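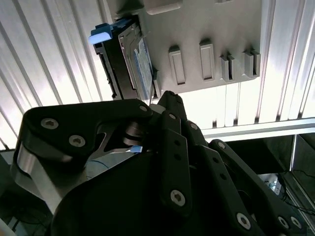 Photo: Flellora Refurbishment Centre, Privport

When the Flellora centre in Privport opened its workshop to the public in February, the longest line of visitors formed beside a robot handling hard drives. The centre prepares retired office computers for schools and community groups, and its robotics coordinator agreed to answer questions once the afternoon demonstration had ended.

The coordinator has been with the centre for two years and describes the role as "half mechanic, half translator." The work on show, known internally as the Girard project, deals with a single task: the handling of hard drives and their carriers in desktop towers.

"People expect us to begin with something grand," the coordinator said. "We began with drives because every machine that comes through the door has one, and every one of them has to be accounted for before the computer goes anywhere else." 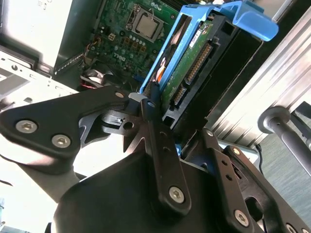 The gripper at a blue drive caddy in an open desktop case.

The centre received 568 desktop computers in its last intake. Staff can change a drive by hand in very little time, and the coordinator was careful not to suggest otherwise.

"A person with experience is still faster than the robot. I would rather say that plainly to visitors than have them go home with the wrong idea. What we are studying is whether the robot can take the dull part of the day, so that our technicians can spend their time on faults that need some thought."

Asked which part of the job had proved hardest, the coordinator named the carriers. Designs differ from one model to the next, and a latch that gives easily on one tower may be stiff on another.

"Your fingers tell you when a clip is about to let go. We have had to work out how much force is fair - enough to do the job, and no more than the plastic will bear." 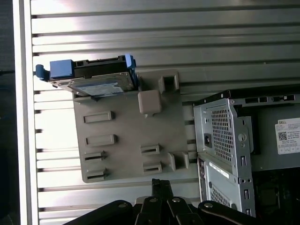

A drive in its carrier, with a Dell tower chassis at right.

The afternoon session drew 33 visitors, among them a class from Trastemura College. The students asked mainly about jobs, and the coordinator did not avoid the subject.

"It is a proper question and they deserve a proper answer. We have not reduced our staff, and the project was approved on the condition that we would not. I can speak for this centre only."

Several visitors also asked what becomes of the information on old drives. The coordinator explained that erasure is carried out separately, under the centre's own procedure, and is signed off by a member of staff.

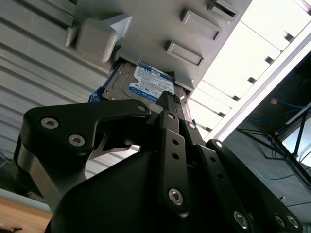 The next stage of the project will look at a wider range of cases, including smaller models in which there is far less room to work. The coordinator expects progress to be slow and has asked the centre for another two years.

"We will hold the open day again," the coordinator said. "Next time I would like more chairs, and a longer session for questions."

Schools and community groups wishing to apply for refurbished computers may do so at the Flellora front desk in Privport. Group visits to the workshop can be arranged through the same desk.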